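Pallano two-arm bench: gallery

The Pallano bench is a two-arm tabletop kit for pick-and-place work. Thorlacius sells it, rents it and sets it up at customer sites from our shop in Plostisholm. Most of the people who ask for it want to teach a pair of small arms to handle loose objects and drop them in the right container, and most of them want to see it working before they read a price sheet.

Sorting is the job we get asked about most, so it is the one covered on this page. It uses small craft pieces and plastic baskets. You can buy similar things at any party store, and customers usually end up adding their own.

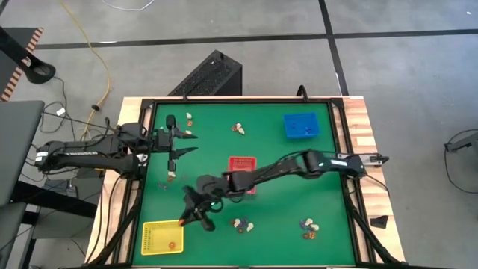 Both arms over the green work surface, with yellow, red and blue containers and small pieces spread between them.

What comes with the kit

The standard package has two arms with grippers, the bench, the green work surface, the frame, a camera for each wrist, one overhead camera, power supplies and the cable set. The Jadard control software is loaded on a small computer that ships in the same crate. You supply a monitor, a keyboard and a floor that is reasonably level.

The arms face each other across the work surface. Either one can reach the middle, and that is where new users run into trouble. If both arms head for the same basket, one of them has to wait. The software has a setting for this called shared zone. Leave it on for the first week. Some customers turn it off later to get more speed and some never do.

Please plan for cables. The arms, the cameras and the computer all need them, and they have to go somewhere. We include ties and floor tape, and our installer will route everything with you on the first day. After that it's up to you. Check the slack at the wrist joints whenever you change the layout of the bench.

Teaching a task

A task on the Pallano is taught by demonstration. An operator guides the arms through the job, the system records the motion together with the camera views, and after enough recordings you train on them overnight. For a sorting job with a few kinds of pieces, our own crew recorded 812 runs before they were happy with the result. A simpler job takes far fewer.

Unnur Snorradóttir runs our training sessions. Her advice to new operators is to move slower than feels natural and to keep the pieces in different spots each time. A setup where every piece starts in the same place will train quickly and then fail the first time somebody bumps the table.

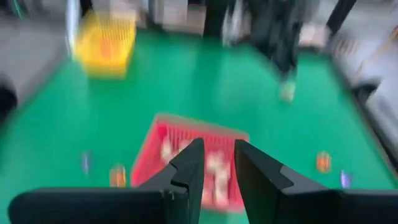 Wrist cameras are the part of the kit we changed most for the current version. The old mount sat further back and the view was mostly gripper. The new one looks straight out between the fingertips, so when an arm is over a basket the operator gets the basket, whatever is in it and a bit of the surface on either side. Fast moves will still blur. In the view over the red basket the pale pieces inside have smeared into light patches, and the loose ones on the green are soft streaks of orange and purple. You can still tell where the basket is, but you would have a hard time judging a grasp from it. Unnur has operators pause for a moment above the target before they close the fingers, and she throws out recordings where they didn't. Better lighting helps too, because the camera can then use a shorter exposure. We can quote a light bar for the frame if your room is dim.

The overhead camera covers the whole work surface. It is the one to use for checking the layout between runs, and for finding the piece that rolled behind a basket.

Grippers and small pieces

The standard fingers are long and narrow at the tip. They do well on pieces with a definite edge and on pieces that stand up a little from the surface. Flat pieces are harder. Round ones tend to squirt out if the operator closes too fast.

Pieces that lie touching each other are a separate problem. An arm that has only been shown single pieces will often try to take two at a time. Record some runs with the pieces in clusters – skull against skull, star under skull, whatever your set has – and the trained behavior improves a good deal. You can also teach one arm to spread a cluster before the other one picks from it, but that takes longer to record and we don't suggest it as a first project.

Spare fingers come in sets. Wear shows up first on the inner faces, and once they are worn smooth small items start to slip.

Containers

Any open container that the fingers can reach into will do. Slotted plastic baskets are cheap and light, and being light has its drawback, as a gripper that brushes the wall can push the whole basket across the table.
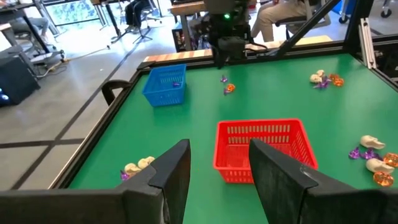
If that happens during a recording, keep going. A trained arm that has seen a basket drift is better at coping with one that isn't quite where it was. For demonstrations in front of visitors, when you want things to stay put, a square of removable putty under each corner works fine. Don't use anything permanent on the green surface. It can be replaced, but it takes an afternoon and the arms have to come off.

Color matters more than shape here. Pick containers that don't match the pieces going into them, or expect to record more runs. We had one customer with orange baskets and orange parts who sent the bench back in February and then rented it again with different baskets.

Renting and buying

Rentals run by the month. Delivery is 5 business days after the paperwork is signed, and setup takes 2 days with one of our installers on site. The second of those days is training, for as many operators as you can fit around the bench without getting in the way of the arms. People can sit or walk outside the frame while the arms are moving, but keep hands and heads out of the reach area.

Benches for sale are built to order. There are 43 out with customers at the moment, most of them in schools and small engineering shops. A purchase includes a year of phone support, one set of spare fingers and software updates for as long as we make the kit.

If you want to try it with your own parts, send us a box of them. Estela Echeverría handles trial requests and will tell you what we need: a few dozen of each type, a note on which ones can be damaged, and the container they are supposed to end up in. She will send back the recordings along with a short note on what the fingers could and couldn't pick up. The parts are returned at our expense.

Page updated Dec 7, 2022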